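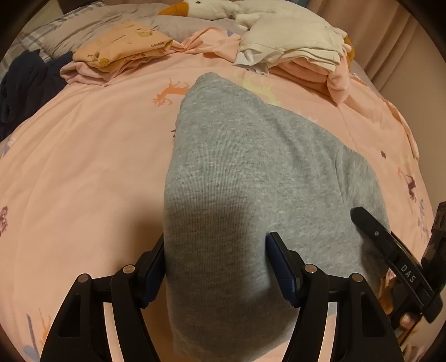 Folding for the gripper: laundry tips for people teaching a robot by hand

If you have taken on a hand-held gripper and a list of household chores to demonstrate, laundry will come up early, and it will take you down a peg. I have been folding my own clothes for decades without complaint. With two rubber-padded jaws in place of fingers I was overtaken by a sweatshirt.

These are the notes I keep taped inside the wardrobe door. Corrections welcome, particularly from anyone who has managed a fitted sheet.

Before you start

Clear more bed than you think you need. Finished piles go up by the pillows, work happens in the middle, and anything still crumpled waits at the side until its turn. Soft toys may stay if they keep out of the working area.

Smooth the duvet. A jaw can't tell a ridge of bedding from a sleeve, and you will carry off both.

Check that the fingers open and close freely. Lint gets into the pivots. An old toothbrush shifts it.

Thick things: sweatshirts, fleeces, hoodies

Start with these. Heavy knit holds a fold while you go round for the next one, and it gives the pads something to bite on.

Fold it long. Sleeves in, sides in, until you have a fat roll about the shape of a draught excluder. Come at it from the hem end with a jaw on each flank, and close until the fabric dents. Any harder and you get a waist, which looks smart on the sweatshirt and spoils the next fold.

Keep your wrist level on the way down. I tilt mine. Amr Samir, who goes through my recordings at Clindlow, sends them back with the single word "wrist", and I have stopped asking which one he means.

Thin things: T-shirts, pyjamas, children's tops

Pinch less fabric than feels polite. Go for a seam or a hem, where there are two layers and some stitching. Grab the middle of a thin top and you will lift a small tent, print and all.

Lay it flat first, shake it never. Shaking is a two-handed job and you have been issued one gripper.

White things go on top of the pile. This has nothing to do with robots. It's just good sense.

Pace and patience

Go slower than you would by hand, though not at the speed of someone defusing something. If you dither over a cuff, you are teaching dithering.

If a fold goes wrong, open the jaws, back off and take it again. Don't sneak your free hand in to tidy the corner. I have done it, I have been caught, and the whole take was thrown out.

Stop after 10 garments and shake out your hand. My tally stood at over 200 folds before I learned this, and by then I couldn't open a jam jar.

Putting it all away

Wipe the rubber pads with a damp cloth, dry them, and store the gripper with the jaws open. Then carry the piles to the drawers yourself, in your arms, like a person.

Next page: socks, and why I pair them beforehand.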